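Home | Data | Notes | License | Contact

# Prulus work recordings

Read this before you quote the Gallagher brochure. The set holds 2,525 clips from 64 shifts.
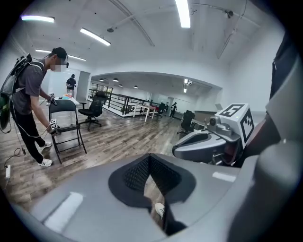 Pay is the part the brochure skips. Operators get a day rate - no share later if a machine learns the job. They also wear the headset and the backpack frame with its cables, and we logged no comfort data.
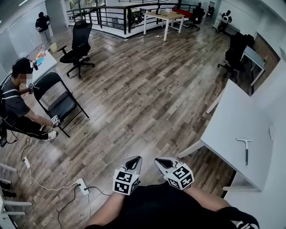 BILLVILLE, February - Kambridge says this frees staff for better work. We asked which work. No answer yet.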